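线缆两端：小型白壳设备的插接与理线

一台巴掌大的白色塑料盒，两端各有一个接口，两根黑线。家庭和小型办公室里的弱电故障，很大一部分就出在这几样东西上。线没有插到底，线的重量挂在插头上，线尾从桌沿一直拖到地面，三种情况任意一种持续几个月，都足以让一台本身没有毛病的设备开始间歇性掉线。

负责Wiren线缆维护手册的区玉婷（Yu-ting Au）把过去一个维护周期的上门记录重新归类，共3,031条。她没有按设备型号分，而是按故障最终在哪个位置被排除来分：设备内部、电源、接口、线身、线尾固定。后三项合在一起占百分之六十九。设备内部的故障数量不大，但处理时间最长，所以在维修人员的印象里常常被高估。

“报修单上写的都是‘盒子坏了’。”她说，“到现场以后，盒子多数不用换。”

先看受力

设备两端同时出线，是这类扁平外壳常见的布置。好处是线路走向清楚，一进一出，不容易接反。代价是外壳自身很轻，夹在两根线之间，任何一侧受拉都会传到另一侧。较粗的线缆刚性大，弯曲后有回弹，回弹力作用在接口上，方向通常偏离插接轴线。接口内部的弹片按轴向插拔设计，对侧向力的耐受要低得多。

因此，插接之前要先确定线怎么走。把设备平放在桌面中部，两侧各留出一段直线距离，再让线缆开始转弯。Okadus工作室的结构工程师布罗迪·陶塔希（Brodie Tautahi）给出的做法是，直线段不小于线缆外径的五倍，转弯半径不小于外径的八倍。这两个数值适用于普通圆形护套线，屏蔽层较厚的线要再放宽，扁线另算。

桌面材质也有影响。哑光桌面摩擦力稍大，设备不易被线带着移动；光滑玻璃桌面上，一根自然下垂的长线就能把轻型外壳慢慢拖向桌沿。解决办法是在外壳底部加四粒硅胶脚垫，厚度一毫米即可。脚垫应避开散热孔和铭牌。

两端接线

两侧插头宜沿同一轴线进入。先对正，后推入，推入过程中外壳不应翘起或旋转。单手操作时容易以外壳作为支点，另一侧已经插好的接头会跟着受力，所以第二根线插入时，第一根线的插头根部应当有支撑。

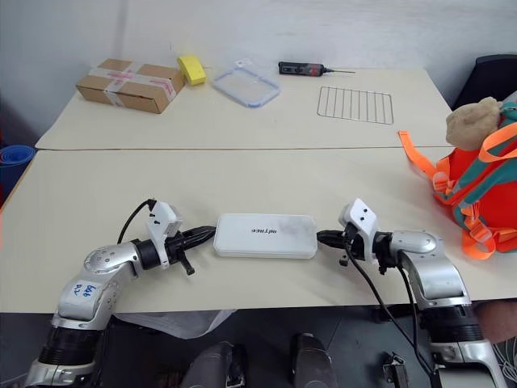
插到底的判断

插到底有三个依据：手感、间隙和复查。带卡扣的接头有明确的落位感，不带卡扣的接头没有，只能看插头肩部与外壳之间的间隙。同一型号的设备，间隙应当一致；若左右两端使用相同接头而间隙不同，较大的一侧需要重新插接。复查的方法是捏住插头本体，沿轴向轻拉一次。不要拉线身。

斯凯·孟席斯（Skye Menzies）在Mondetby的测试间做过一组重复插拔，每个接头500次，每22次测量一次保持力。无卡扣接头的保持力在前段下降较快，之后趋于平缓；有卡扣接头基本不变，但卡扣一旦变形，保持力会突然归零，中间没有过渡。她的建议是，经常移动的设备选有卡扣的接头，并把检查卡扣列入季度保养；长期不动的设备两种都可以。

外壳朝向属于容易忽略的细节。许多白色外壳的顶面只印一行小字，字号小、颜色深，从操作者一侧看往往是倒的。两端接口外形相同而功能不同时，只凭“左边”“右边”记录接线，设备掉个方向就会出错。正确的记录方式是以印字为基准：字正读时，左端为甲端，右端为乙端。标签贴在线上，距插头约三厘米，不贴在设备上。设备会更换，线一般会留下来。

线尾处理

从桌沿垂下的线，重量由上端承担。垂到地面的线还要加上被鞋、椅轮和吸尘器带动的力。处理时在桌沿内侧设第一个固定点，固定点与插头之间保留一小段松弛，使设备可以抬起检查而不必先拆线。第二个固定点设在桌腿或桌板背面，多余长度在这里收成环。环的直径不宜过小，扎带收到线束不散即可，勒出凹痕说明过紧。

扎带首选织物搭扣。尼龙扎带强度高，但需要剪断才能调整，剪口还会划伤护套。Chien出品的一款窄幅搭扣宽十毫米，适合较细的线；较粗的线用二十毫米的宽幅，否则压力集中。小型线夹可用于桌沿，夹口内侧应有软垫，夹持位置每隔一段时间前后错开一点，防止护套长期在同一处受压。

粗细不同的线不要捆在一起。细线在线束里承受粗线的回弹力，护套会先在扎带边缘处磨损。两种线必须同走一路时，用并排线槽分开，或者先各自成束，再并列固定。

表面污迹

白色塑料外壳使用一段时间后，手经常接触的部位会先出现污迹和擦痕。污迹可以清洁，擦痕不能，两者在斜光下容易区分：污迹没有深度，擦痕有边缘。清洁前断开两端线缆，用微湿的超细纤维布沿一个方向擦拭，接口附近改用干布。酒精对部分印字油墨有溶解作用，型号文字一旦擦掉，日后查规格会很麻烦，擦拭前应在底面不显眼处试一次。三聚氰胺海绵本质上是细磨料，会改变哑光表面的光泽，不建议使用。

家庭收纳顾问雪克兰·阿克索伊（Şükran Aksoy）把线缆整理排在桌面整理的最前面。她要求客户先清空设备两侧各一掌宽的区域，再决定其他物品放在哪里。文具、杯子和充电器一旦压住线缆，前面设好的直线段和转弯半径就全部失效。

保养间隔

固定使用的设备每季度检查一次，内容包括两端间隙、护套表面、固定点松紧和标签是否清晰。经常搬动的设备每月一次。夏季室温高，护套变软，七月的检查应增加一项：查看扎带下方有无压痕。发现压痕，移动扎带位置；压痕处已发白或开裂，换线。

换下的线剪去插头后再丢弃，以免被人误捡回来继续使用。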